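Sitthichai Short Course in Robot Learning
Handout 4: Teaching by demonstration
Prepared by Paweena Chareonsuk for the Flidthorpe group

1. Two ways to show a task

In the last class we looked at remote control. The operator moves a leader arm and the follower arm copies it, with a small delay. The data fits the robot very well, but the work is slow, and the robot must be in the room.

The second way is to take only the gripper in the hand. The person does the task directly, and a camera on the tool records what the fingers meet. No arm is necessary, so we can collect in an ordinary home. For the Grernar exercise we use this second way, and the task is a garment on a bed.

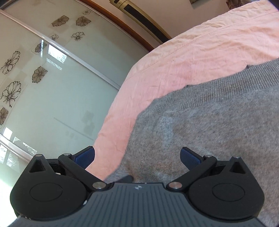

Figure 4.1. Hand-held gripper with the fingers open, grey knitted garment on a pink sheet.

2. Before you close the fingers

Cloth has no fixed shape, so the point of grasp must be chosen again each time. Please approach an edge or a fold, and keep the speed even. If you hesitate, the policy will learn to hesitate too - I have seen this many times in student data.

Keep both finger pads in view of the camera. Your own hand should stay behind the tool as much as possible.

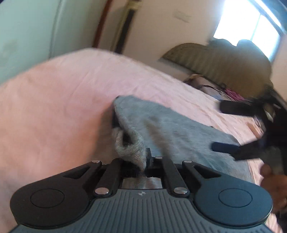

With two grippers the timing becomes the main difficulty. One side should hold while the other side moves, and the change of roles must be clear in the recording. Students often pull with both hands at once, and then the cloth slips from the weaker grasp.

3. What to hand in

Each pair records up to 170 demonstrations. Copy them to the Preltmont drive, folder 2548, before the August break. Trim the start and the end, where you only pick up or put down the tools. Do not delete the failed attempts; mark them with F in the log sheet.

Reading: course reader, pages 195 to the end of the chapter.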